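Kitchen chores: progress at the Riditz bench
February 2026

Flonalard has finished its first round of kitchen handling trials at Riditz. The arm made 559 attempts at tasks with toy food and small tableware, all on one fixed table. Light, rigid items gave little trouble. Most of the lost time came from approach angles, where a gripper finger touched a neighbouring object before closing. 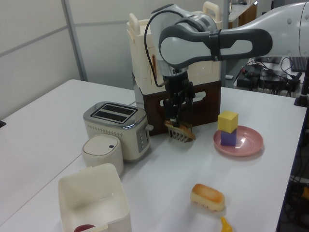
Can a machine make breakfast unattended yet?
Single steps are within reach, but a full sequence in an ordinary kitchen is not. Real bread bends and sheds crumbs, slot widths differ between toasters, and an error at step one is carried through to the last.

Fionnuala Ní Mhurchú, who leads the trials, wants failures logged by cause before any new task is added. "A pass rate on its own doesn't tell us what to fix," she says. Of the 559 attempts, 255 needed a person to step in, mostly to reset an item that had rolled or tipped.

The Dabbas group will repeat the work in March with 2 changes: softer fingertips and a lower arm speed near the table. Shop-floor sorting at Dastumley continues on its existing schedule.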